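Print this page | E-mail this page

Week 6 handout: From grid cell to grasp
Instructor: Dorottya Erdős

Last week we ended with the camera calibrated and the table plane known. This week we use both to plan a two-arm pickup. Read section 3 before the lab on Monday.

1. Frames

Each arm has its own base frame. The camera has a third, and the table a fourth. All planning is done in the table frame, with the origin at one corner of the taped grid. Detections are moved into it as soon as they arrive. If you keep some points in the camera frame and some in the table frame, you will mix them up sooner or later, so put the frame name in every variable.

2. Objects on a line

The planner stores one cell index per object. It works for small parts. It fails when an object lies across a tape line, as the index can flip from one update to the next. Use the cell only to narrow the search, then take the grasp from the fitted center and handle points.
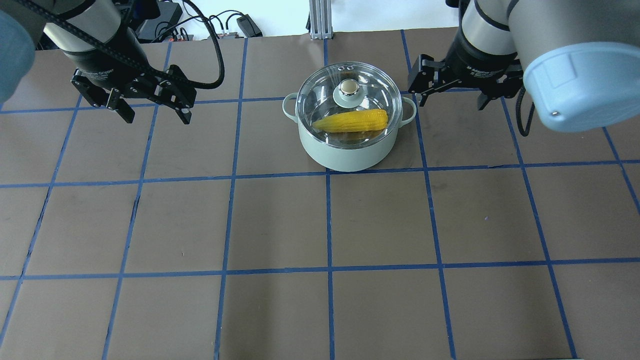

Fig. 1. Covered pot across a tape line, both grippers open and clear of it.

Glass lids cause two problems. Depth readings through clear glass are poor, and the color mask may pick up what is inside, in this case the yellow corn. Fit the lid from its metallic rim and ignore depth values inside the rim. The knob is opaque and can be fitted separately.

3. Planning order

a. Plan the left arm to its pre-grasp point with the right arm treated as a fixed obstacle.
b. Plan the right arm against the full left path – the end pose alone is not enough.
c. Check both paths for collisions at 1000 samples each.
d. Close on the two handles together. If either gripper reports no contact within 400 ms, open both and back off.

Cables are not in the collision model. Keep wrist rotation within the limits in the config file.

4. To hand in

Log 23 planning runs with the pot in different positions, at least 17 of them with the base over a tape line. For each failed run, give the stage (a to d) and the planner message.

Print this page | E-mail this page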